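The Road to Juška

Zulema Lucero was 70 when she bought the bicycle. The man in the shop at Prastari asked if it was a gift. She said yes, and did not say for whom.

All winter she rode only to the bakery and back. In July she filled two bottles, put bread in her pocket and left before the sun was over the roofs. Juška was 117 kilometers away, and her sister lived there, in the house with the green door.

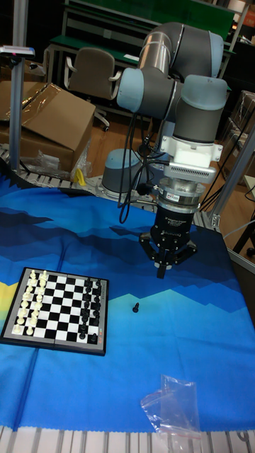
Blue cloth with a pattern of mountain ridges.

The first hills were kind. After Skanis the road went up and did not stop. Two boys on racing bikes passed her and shouted something, maybe friendly. She got off and walked – her legs were shaking – and ate the bread beside a wall where lizards slept.

"You are lost?" asked a farmer.

"No," she said. "I am slow."

He gave her a peach and pushed the bicycle with one hand as far as his gate. From there she could see the valley, and a thin white road going down into it.
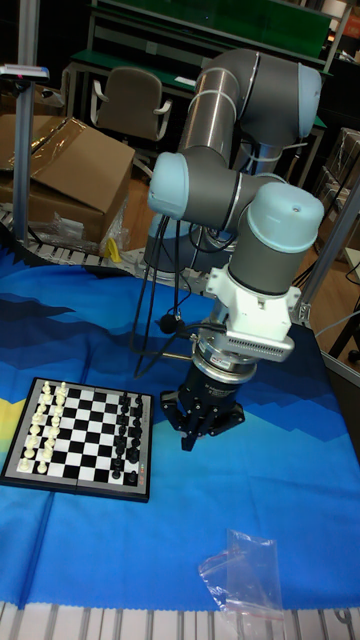 The Green Door

Her sister opened it with flour on her arms.

"Where is the bus?" she asked.

"I didn't take it," said Zulema, and leaned the bicycle on the wall.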